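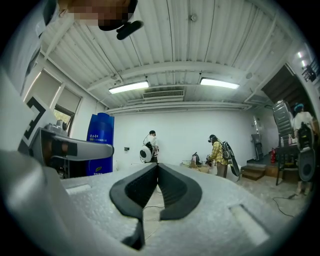 Week three of wearing the backpack

Posted 7/2/25

My shoulders hurt. I'm putting that first because my sister asked me how the new job is going and I gave her a twenty-minute answer, and when I hung up I realized the shoulders were the main thing.

So it isn't really a new job. I still work for Skinel, I still badge in at the same door, and I get the same paycheck plus a little bump. But since the spring a bunch of us have been moved off the packing tables and over to what everybody calls the white room, where we do the same stuff we used to do (pick up, turn, put down, close the lid) with a backpack on and a gripper in the hand that used to just be a hand. It all gets recorded. The recordings go to Kullik, and Kullik uses them to teach the machines that are supposed to show up on the line in October.

Yes, I know how that sounds! My brother-in-law has already made the joke, twice.

I want to write down how it is while I'm in it, though, because most of what I read about robots and jobs is written by people who have never packed a box. The first week was plain embarrassing. I've been doing this work for years and suddenly I was as clumsy as a toddler with chopsticks. The gripper has two black fingers that come together in a V, and that's all you get. You can't feel anything through it. You find out how much your own fingers were doing all that time – nudging a flap, pinching a label so it doesn't curl, catching something with your pinky when it slides. I dropped so many things. Liam Dolan, who has packed longer than any of us and is proud of it, put his gripper down on the second morning and went for a walk around the building. He came back. He's one of the better ones now.

The target is 300 good takes a day for each team. A take is one whole task, start to finish, and it gets tossed if you fumble or if you block the camera with your sleeve. Our best so far is 282. We've got 3,570 in the bank as a team, and Gaspard Pichon, who runs the schedule, writes the total on a sheet by the coffee machine every evening. I have mixed feelings about the sheet. I like seeing the number go up. I also know what the number is for.

We had a meeting about that part. Benoît Picard came down from the office and told us that 14 positions on the packing side will "change shape" this fall. Somebody asked if change shape meant go away, and to his credit he didn't pretend to be confused. He said some people will run the machines, some will move to returns, and he couldn't promise the same headcount a year from now. I'd rather hear that than a slideshow. It still made for a quiet lunch.

What I didn't see coming is how much people want to talk about their own way of doing things now. At the tables you just did it. In the white room you're asked to show it, so you start noticing. Loïc Le Goff always turns the box toward himself before he closes it, and I never do, and we spent a whole break arguing over which one a machine ought to learn. (They want both. They want everybody's, even the weird ones.) I learned more about how my coworkers pack in three weeks than I did in the years before that, and it bugs me a little that it took a robot company to get us asking.

Stuff I miss: the radio. Talking while I work. You can talk with the headset on but you end up not doing it. The room is bright and plain, with the blinds mostly down, and an afternoon in there feels long. Stuff I don't miss: the rush before the truck. There's no truck in the white room.

Stuff I'd change, if anyone from upstairs is reading: shorter turns with the pack on. We swap every hour, and forty minutes would be a lot kinder. Hervé Collet brought in a folded towel for under his straps and now half of us have towels. Also, pay the bump to the people still at the tables, who are covering for us and getting nothing extra for it. I brought that one up with Gaspard and he said he'd pass it along, so we'll see.

My friend over at Baudry says they went through the same thing last year and she ended up on the machine side. She likes it okay. She says it's a lot of standing and waiting for a light to turn red, then clearing a jam and standing some more. Her hands feel better and she's bored. I keep going back and forth on whether I'd take that trade. I've put my name down for the training anyway, and so has Loïc. Liam hasn't.

Going to go lie on a bag of frozen peas now. If anybody knows a good stretch for right between the shoulder blades, leave it in the comments please!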